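Our kitchen in Benside, after the big tidying
Text and photos: Farah Purba

We live on the second floor of a house on Truslow Street, and the kitchen is the oldest room in it. I mean that it was the last room which somebody painted, before we came. When we moved in we put everything in the cupboards very fast, in one evening, and then for two years we did not change the place of anything. The big pots were above the refrigerator, where I cannot reach. The tea was next to the cleaning liquids. Every time we cooked, we walked from one side to the other many times.

In March we decided to empty all the cupboards, paint the walls, change the worktop and put things back with some thinking. We made a budget and we finished at 3975 dollars, with the worktop and the paint and the new lamp, but without our own work, which was free and also slow. I wrote small notes in the evenings, and I collect them on this page for my sister and for friends who asked me how it was going.

Emptying the cupboards

We took everything out and put it on the floor of the living room, on old bed sheets. It is surprising how much can stand in a small kitchen. We found three graters, all of them the same size. We also found a cake form that I had been missing since we moved, and I had already bought a second one.

I recommend to use the bed sheets. When you need the floor again, you can take the corners and pull the whole group of things to another side of the room, if there is no glass in it.

What we gave away

One of the graters went to the neighbors downstairs and one went to the exchange shelf at the Grorthorpe library. The glasses which had no pair went there too, and they were gone by the next morning. I was a little sad about the blue soup plates, but they were too deep for the cupboard and the door never closed correctly.

The drawer for everything

Each family has a drawer like this, I think. Ours had batteries, string, birthday candles, a key for a bicycle that we sold, and a lot of menus from a restaurant which is closed now. I sorted it at the table with a cup of coffee. The string and the candles went back. The key is still lying on the windowsill, because I do not like to throw away a key.

Washing the walls

Before you paint a kitchen you must wash it, and this is the boring part. We used warm water with a little dish soap, then clean water, and we changed the water very often. Behind the stove we had to do it again from the start. My arms were tired for the rest of the week. The paint stays better on a clean wall, so I do not regret it.

Choosing the color

I wanted yellow and my husband wanted white. We painted some squares of different colors near the window and looked at them in the morning, at noon and with the lamp on. The yellow was beautiful at noon and looked sick in the evening. The white was too cold beside the floor. In the end we took a color between the two, which the shop calls "oat". I would call it milk with a little tea.

The new worktop

This was the most expensive single thing: 633 dollars, cut to size and delivered by Adams, the small wood and building shop beside the station. We measured it three times, twice together and once each alone, and wrote all the numbers on the same paper. The young man in the shop told us to measure at the wall and also at the front, and he was right, because our kitchen is not a correct rectangle. The difference was almost as wide as my finger.

Carrying it upstairs was harder than putting it in. We wrapped the corners with towels and tape, and we rested on each landing. It needed two people and a lot of talking.

Pale and smooth

I had asked for calm surfaces in the kitchen. With so many pots, spoons and boxes, I wanted the eye to have some place to rest. A dark thing is also easier to find when there is something light behind it, and this was an argument that my husband accepted immediately, because he always loses his glasses.

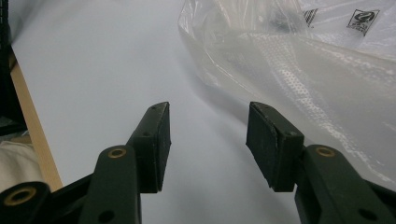 The shelf beside the window

We had a small wall there with nothing on it, too narrow for a cupboard. I put up a shelf with 3 boards, and now the spices stand on the upper one, the tea and coffee in the middle, and the cookbooks on the lowest one. The books are heavy, so I used longer screws for that board.

The spices are in alphabetical order. My husband laughed at this, but last week I heard him say "cumin, after cinnamon" to himself, and he found it.

Pots and lids

The pots are now in the low cupboard next to the stove, one in the other, with a piece of cloth between them so they do not scratch. The lids are the difficult part in every kitchen. First I put them flat on top, and they were falling out each time somebody opened the door. Now they stand in an old dish rack at the side of the cupboard, like plates. It cost nothing and it works well. The biggest lid does not fit and it hangs on a hook.

Flour, rice and the other dry things

I wanted glass jars for everything, like in the magazines. Then I saw the prices, and I also thought about our stone floor. We have some glass jars for the things we use every day, and the remaining things stay in their paper bags, in a deep box, with a clothespin to close each one. I write the month on the bag when I open it.

If you change from bags to jars, please cut out the cooking time from the bag and keep it. I did not do this with the small brown lentils, and for some weeks we had lentils that were too hard or lentils that were soup.

Under the sink

It was the place that I did not want to open. We had many bottles of the same cleaning liquid, all of them half full. I poured together only those which were really the same product, and I threw nothing in the sink that should not be there. On the floor of the cupboard there is now a flat tray, so if something leaks I will see it before the wood becomes wet.

The lamp

The old lamp was in the middle of the ceiling, and so when I was cutting vegetables I was always working in my own shadow. The new one is long and it hangs closer to the worktop. An electrician came to connect it and he stayed for less than one hour. He asked if we wanted warm light or cold light, and we both said "warm" at the same moment. It was the fastest decision in the whole kitchen.

The table

We did not buy a new table. It was my grandmother's table and it has a burn mark from an iron, older than I am. I cleaned it, I rubbed it with oil and I tightened the legs. We turned it with the short side to the wall, and now one more person can sit there. The burn mark is at my place and I put my cup on it.

Putting things back

We waited until the paint was really dry before we put the first plate inside. I made a small rule for us: the things for each day go between the knee and the shoulder, and the things for holidays go up. I also left one shelf empty. My husband asked what it is for, and I told him that it is for the things we do not have yet. It already has a waffle iron on it.

For some days we opened the wrong doors. I stuck small papers on the outside with the words "cups", "pasta", "bowls", and took them away when we did not look at them anymore. The paper with "bowls" is still there, for guests.

What is not finished

The window needs new paint on the outside, but for this we wait for the summer. There is also a place behind the door where I missed a stripe with the roller, and it is visible only when the door is closed and somebody stands in the corner. The handles are still the old ones. I ordered two different handles to try, a round one and a long one, and both are screwed on the same drawer now. My sister prefers the round one. I will write here which one we took.

If you want the recipe for the soap water or the name of the oil for the table, please write to me at the address on the contact page. I answer in the evenings.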